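3.2 Demonstration tasks

Warera is a tabletop arm that two of us built at the Vulham shared workshop, and the joints and gripper are described in Section 2. Once the arm could reach any point on a desk-sized surface without sagging, we wanted a job for it that was small, fiddly and close to ordinary life. Capped markers turned out to be a gift. They roll, they pile up, they hide one another's colours, and the caps are hard to hold with anything clumsier than a fingertip. Every household we asked already owned a handful, so the task travels well (a real plus for other home builders who want to compare results).

We recorded human demonstrations from head height, looking down at the work surface, and used the same viewpoint later for the arm's own camera. A demonstration begins with the markers on the desk and covers picking up, turning, capping and uncapping, and putting away in an organizer. Demonstrators were free to choose which hand did what. Negin Kermani, who wrote the labelling tool, argued early on for leaving this open, and she was right: the two-handed strategies people came up with were far more varied than the three we had sketched on the whiteboard.

The grasp we see most often in the middle of a demonstration is shown in Figure 4. Both hands close on the same marker, one at each end, with the fingers of one hand curled over the top and the other hand pinching between thumb and index finger. We call this the bridge grasp. It is a lovely thing to copy because the barrel itself ties the two hands together, and an error at one end shows up straight away at the other. 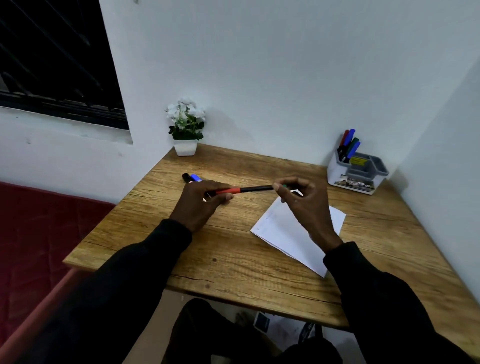
Figure 4. Bridge grasp. The marker is held horizontally between the two hands, with the green tip beside the right thumb.

Our first controller treated the two ends of the marker as separate targets and did poorly. The arm would arrive at its end a little high, the fixed clamp standing in for the second hand would hold firm, and the marker would twist out of the gripper. Rami Najjar suggested planning for the midpoint of the barrel and letting both contact points follow from it. That change took an evening to write and made the single biggest difference of the whole build! We also swapped the stiff rubber on the gripper pads for a softer foam, which gave the arm a bit of forgiveness along the barrel.

The set holds 312 demonstrations, recorded on desks in Vulham and Canden. From these we cut 1277 short segments, each labelled with one action. Segments in which a hand hid the marker completely were kept and flagged, as we wanted the model to meet them in training and learn to wait.

Piles are harder. In Figure 5 the markers lie at varied angles beneath the left hand, which has a small blue cap pinched in its fingertips, while the right hand stays close by. Two features matter for the detector. Neighbouring barrels overlap, so a cap may be visible while the rest of its marker is covered. Cap colour also can't be taken as the colour of the whole object, given that barrels, collars and caps differ from one marker to the next.

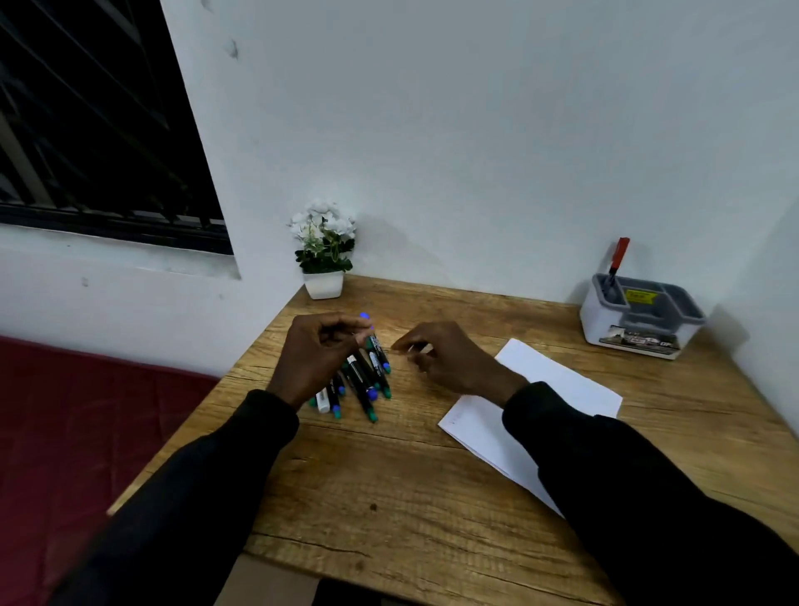 Figure 5. Working over a pile. A blue cap is held above the markers by the left hand.

We handle this with a two-stage detector named Azar. The first stage finds caps and tips only, which are small but have strong colour. The second grows a barrel outward from each cap and throws away any barrel that would have to pass through another. It's a simple idea, and it runs happily on the second-hand laptop bolted under our bench. With six markers in a pile, Azar proposes a usable first grasp on nearly every attempt. We pushed it up to 11 before the proposals began to swap caps between neighbours.

Loose caps remain the weak spot. Our gripper pads are wider than a cap is long, and the arm tends to nudge a cap away before closing on it. A narrower pad is on the printer as we write, and Section 3.3 describes the test we plan to run with it.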